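Retail Operations, Unit 4: Stock Rotation and Shrinkage
Notes to go with the August lecture (A. Opoku)

First in, first out is the easiest rule in retail to recite and among the hardest to find in the wild. New stock arrives, the shelf is at eye level, the person is tired, and the new goes in front of the old. Repeat until something at the back celebrates a birthday.

Shrinkage is the polite word for stock you paid for and can't sell. Students always say theft. In the Peltetlow exercise, 787 lines were checked and 185 had short-dated goods sitting behind fresher ones. Thieves had no hand in it.

Small packets are the worst offenders, being light, cheap and easily shoved along.
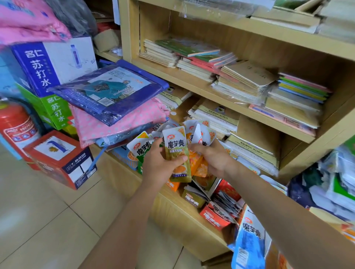 The usual cure is a date check by section, a little each morning, which Akua Ackah covers in Unit 5. Checking the whole shop at once is a fine way to lose staff.

For the seminar: read the Moltik case, pages 1 to 6, and bring your shrinkage figure as a percentage of sales. Show the working. Last year's answers included 400 per cent.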